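Slide 1. Title. Wait for the latecomers. Say club name (Tusura Robotics), say school, don't say how many times we rebuilt the bench.

Slide 2. What we told the parents in June: two arms, one cable, plug goes in socket. How hard can it be. Pause for laugh. If no laugh, move on quickly.

Slide 3. The numbers. 38 meetings. 22 students at the start of the year. 2,000 logged tries, most of them educational. Budget was $320 after the pizza – do not take questions on the pizza.

Slide 4. The task. One arm holds the coupler, the other holds the Ethernet cable by its boot and pushes the plug down into the opening. A person does this behind a desk, in the dark, while on the phone. We needed a year and two teams, Lasari and Stisitz, who are now speaking to each other again. 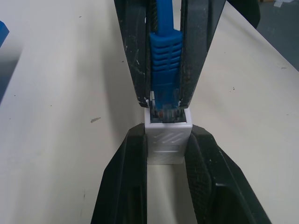

Visitación Lozano told us at the spring review that we were all staring at the wrong arm, and that the one doing the holding deserved at least half our worry. A block that shifts a hair will make perfect pushing look terrible, she said, and had we ever tested the holding by itself? We had not. Own up to this, it gets sympathy.

Slide 6. What changed after that. Team Stisitz took over holding only. Team Lasari took over pushing only. Arguments dropped, mostly for lack of a shared keyboard.

Slide 7. Show the Aguirre script (our alignment code, named after the hallway it was written in). Scroll slowly. Skip the comments in the middle section, some are about me.

Slide 8. Next year: the little clip on the plug, and getting the cable back out. Thank the school for the room. Questions, ten minutes, then they need the projector.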